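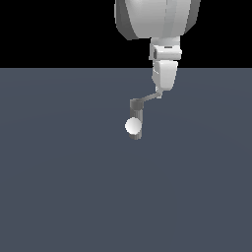 Nuritano (simulation test bench)

Nuritano is a simulation test bench for comparing robot arm end effectors and the controllers that drive them. It is maintained by Trukitz as part of its tool library and is used mainly to try out tool shapes before a physical part is made. The name refers both to the software package and to the fixed set of trials that ship with it.

Overview

The bench loads one arm model, one tool and one controller at a time. The arm is rendered in white with flat shading and hangs into view above a plain blue-gray floor under a black background. Scenery is left out of the default world so that a change in contact behavior can be traced to the tool or the controller. Other worlds can be loaded from a file, but results from them are not accepted into the shared tables.

Offset tool

The offset tool carries its working end to one side of the wrist. A thin rod runs diagonally down from the flange to a vertical gray cylinder, which ends in a flat face. A small white sphere sits low on the side of the cylinder. In the Nuritano trials the sphere is treated as a reference point: its center is logged at each time step and compared with the commanded path.

Placing the cylinder off the wrist axis makes orientation errors easier to measure. A small error in wrist rotation moves an in-line tool very little, while the same error swings an offset tool through a visible arc. The offset also adds a bending load at the flange, and the joint torques in the outer part of the arm are higher as a result. Tool mass and center of mass must be entered in the tool file. If they are left at zero, the gravity term is wrong and the arm sags during holds.

Controllers

Two controllers are supplied. Rolo is a joint-space position controller with fixed gains. It tracks free-space motion closely but pushes hard when the tool meets a surface, and the gains have to be lowered by hand for contact trials. Thái is an impedance controller that works in tool space. Its stiffness can be set separately for each axis. It follows free-space paths less closely than Rolo and settles more slowly after a fast stop.

Both controllers read the same path file and are limited to the same joint speeds. Neither receives camera input. A camera plug-in exists for recording runs, and its output has no effect on control.

Trials

The standard set has five trials:

Hold. The arm keeps one pose and drift of the reference point is logged.
Line. The tool follows a straight path above the floor.
Circle. The tool follows a level circle with the wrist held at a fixed angle.
Wrist turn. The wrist rotates while the reference point is commanded to stay in place.
Touch. The flat end of the cylinder is lowered to the floor, and peak force is logged.

Each trial is run three times per controller, with the starting pose shifted slightly between runs. The worst run is reported along with the mean.

Limitations

The floor is modeled as rigid and flat, and its friction value is a single constant. Peak forces from the touch trial are therefore useful for ranking controllers but should not be read as estimates for a real arm. The rod is also rigid in the model. On a physical tool of the same shape it would flex, and the wrist turn results would be worse. Joint backlash is not modeled.

Version history

The first version supported in-line tools only. Offset tools were added in December, together with the wrist turn trial. The current release is dated Jul 10, 2023 and changes the log format, so older result files must be converted before they can be compared.

See also

Impedance control
Tool center point
Robot end effector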